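**okay, a small thread about a tray** 🧵

1/ So I finally cleared off the white table on Sunday. All of it. Chargers, receipts, the good scissors I'd been blaming everyone for, a birthday candle shaped like a 2 with no matching digit. It took me most of the afternoon and I regret nothing.

2/ For anyone new here: I've been working my way through the whole apartment one flat surface at a time. The dresser was first, then the top of the fridge (never again), then the windowsill with the dead basil. The table was the one I kept walking past.

3/ My system, if you can call it that, is that everything comes off and goes on the bed. Then I can't sleep until it has a home. Brutal but effective!! I did once sleep on the couch to get around it, so, you know, no system is perfect.

4/ I pulled 106 things off this table. I know because I counted, and I counted because last time I guessed and a bunch of you called me a liar. Loose screws counted as one thing per bag. Pens counted individually, which in hindsight was a mistake.

5/ Of those, 5 got to come back. FIVE. The rest went to drawers, the donate box, the trash, or my neighbor's doorstep (it was her casserole dish, I'm not a monster).

6/ Now the tray. I have wanted a tray for ages. Every tidy-home person on earth says get a tray, and I always figured it was a trick to make you buy a tray. Then I was in the Dekonier outlet out in Sinduldale looking for hooks, and there was a bin of them by the register, and I caved.

7/ It's white inside with a black rim, pretty shallow, nothing fancy. I almost got the deeper one from Lastia that everybody has, but a deep tray on my table would be full of mail by Tuesday. I know who I am.

8/ Also the rim matters more than I expected! White tray on a white table with no rim would just vanish, and I'd be setting my coffee half on the edge of it every morning.

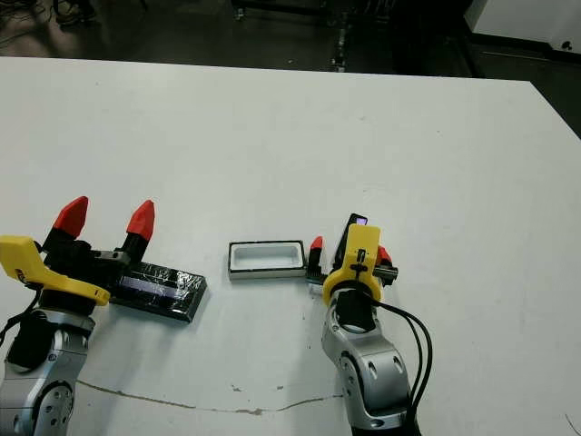

*Tray in the middle, black thing to the left of it. Look at all that bare table!!*

9/ I tried the tray in the corner first and hated it. Corners on this table are where stuff goes to get forgotten. In the middle I have to look at it, so I notice when it's filling up.

10/ The rule is that if something's going to live on the table, it lives in the tray. Keys, lip balm, the one pen that works. When the tray's full, something has to leave. I've been strict for a whole 6 days, please clap.

11/ Several of you have already asked about cleaning a white tabletop, so: warm water, a drop of dish soap, a soft cloth, then a dry cloth right after. Baking soda paste for the coffee rings, and go easy. I skipped the dry cloth for months and wondered why it always looked streaky -- that was why.

12/ And no, I don't use those scrubby sponges on it anymore. I used one on my old table, the secondhand Cattaneo one, and left a dull patch the size of a dinner plate. I put a plant over it until the day I moved out.

13/ Things I'm still not sure about: whether I want a second tray. Part of me says one for going-out stuff and one for desk stuff. The other part of me remembers that I once owned seven baskets and they were all full of other baskets.

14/ Somebody in the replies last time said to line the tray with felt so the keys don't clank. I love this and will be doing it as soon as I find the felt, which I definitely own, and which was definitely not one of the 106.

15/ Next up is the hall closet. I opened it this morning to take a look and a yoga mat unrolled itself directly onto my foot, so we're off to a great start. If you have a way of storing wrapping paper that isn't "standing up in the corner until it gets crushed," please tell me, I'm begging.

16/ (edit, because I'm getting DMs) The deeper Lastia one is fine! I have nothing against it -- if you've got more self-control with mail than I do, go for it. Mine's the shallow one and it was in the bin by the register, on the left as you go in.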